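Trusten Mentoring Circle Kit

The Trusten kit is a boxed set of printed and reusable materials for running a women's mentoring circle. It was put together for community groups, workplaces, colleges and faith groups that want to start a circle without writing their own program first. The kit is published by Rimitz and packed and shipped from our office in Tambridge.

Price: $100 per kit, shipping included inside the country.

The kit covers one full run of a circle, from the first open evening to the closing session. It is meant to be led by 2 facilitators sharing the work. They don't need a background in teaching or counseling, but at least one of them should have run meetings before and be comfortable asking a talkative person to wait.

What is in the box

A facilitator guide, spiral bound so it lies flat. Each session has an opening question, a main activity, a discussion section and a short list of things to bring. Timings are given in the margin. Groups that meet over a lunch hour can leave out the parts marked in gray and still get through the main activity.

Participant journals with soft covers. The pages are lined, with a few prompts printed at the top of the page. We used uncoated paper that takes ballpoint and pencil well. Marker will bleed through.

Conversation cards in a tuck box. The cards are sorted by color into school and training, paid work, care at home, money, health, and public life. Every card has a question on the front and a follow-up on the back. The care at home cards get used more than any other set, and that was true in the pilot groups as well.

A wall chart of a working week. Participants mark paid hours, unpaid hours, travel and rest. It is laminated, so it can be wiped and used again with the next circle.

A sand timer and a cloth bag to keep everything in.

The public life section

The part of the kit that we are asked about most is the public life section. It takes up the last third of the guide and helps participants prepare to speak at a council meeting, a school board, a tenants' meeting or a conference. There are worksheets for a short spoken statement and for a written comment. There is also a page on how to find out who decides what in your area, with blank spaces to fill in, as the answer is different everywhere.

We wrote this section after listening to young women who had been sent to large conferences as delegates and had been given a badge, a schedule and very little else. Several of them told us they had spent the first day working out which rooms they were allowed into. The checklist at the end of the section comes almost directly from those talks. It covers what to read beforehand, how to ask for the floor, how to write up a session for people at home, and who should pay for meals and travel.

Circles that have no plans to send anyone anywhere can still use it. A group of hospital cleaners used the statement worksheet to ask for a change to the shift roster, and a college group used it for a hearing on campus lighting.

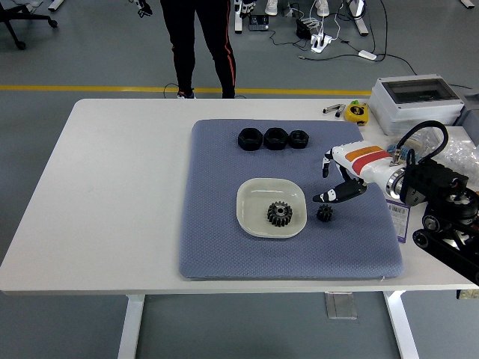
Groups whose members are in training or looking for work often want to spend longer on the paid work cards, and the guide has an extra session for them at the back. It deals with reading a job posting, asking about pay, and answering questions about time away from work. The session was written with women entering technical trades in mind, where a new hire may be the only woman on her shift. It works equally well for office and retail jobs. If your circle is mixed, split into pairs for the pay discussion and come back together afterward.

Matching mentors and participants

The kit does not include matching software and does not need any. The guide suggests letting the circle meet for a few sessions before pairing anyone. Participants fill in a half-page form saying what they would like help with and what they can offer, and the facilitators make the pairs from those. A mentor does not have to be older. In many circles the same person is a mentor on one subject and a learner on another.

Please use the agreement form even if everyone already knows each other. It sets out how often a pair will meet, how they will contact each other, and what stays private. If a participant talks about violence or a risk of harm, the facilitators need to know where to send her for help. There is a page for local phone numbers inside the front cover of the guide, and it should be filled in before the first session. The kit is no replacement for trained support.

The Fu edition

Some groups asked for a version that could be used with participants who are still learning to read English, or who would prefer to talk and draw. The Fu edition has the same sessions and the same cards, but the cards carry line drawings and the questions are shorter. The journals have blank pages in place of lined ones. The facilitator guide is identical in both, apart from the notes on activities that involve writing. You can order either edition at the same price, and refills fit either box.

Refills and spare parts

Journals and agreement forms are the only things that get used up. Both are sold as refill packs. The cards, chart, timer and bag can also be bought singly. If a card goes missing, write to us with the color and the title printed along the bottom edge and we will mail you a replacement free of charge.

Ordering

Kits are packed in the week the order comes in. We print in batches, and the next batch is due in June, so large orders placed after the spring may have to wait. Schools and public bodies can pay by invoice. Returns are accepted if the journals have not been written in.

Groups with no budget can apply for a donated kit. The form is short and asks who the circle is for, where it will meet and who will lead it. We don't ask for a business plan or a report afterward, although we like to hear how it went.

More than 4000 women and girls have taken part in circles using the kit or its earlier photocopied version.

Page updated 2022-12-13

Comments

Guest
Does the Fu edition come with the public life section or is that only in the regular one? Our group is mostly women who came here recently and several want to speak at the school board.

Rimitz office
It does. The worksheets have larger boxes and you can record a statement on a phone first and write it down later. The guide explains how.

libraryroom
We ran this with teenagers. The cards were good, the week chart was better. Two sisters argued for a good twenty minutes over who does the dishes. I would skip the opening question in the money session, it was too personal for girls that age.

Guest
Agree about the money session. We moved it near the end and it went fine by then.

nightshift_mom
Timer in ours ran slow but the rest is solid. Wish the bag had a zipper.

Rimitz office
Please send us your mailing address by the contact form and we will put a new timer in the mail. The bag has been mentioned by other groups too and we are looking at it for the next batch.

Guest
Can one person lead it? I can't find a second facilitator where I live.

libraryroom
I did the first few on my own. You can, but taking notes and watching the time while somebody is telling you something hard is a lot. I asked one of the older participants to keep the time and that helped.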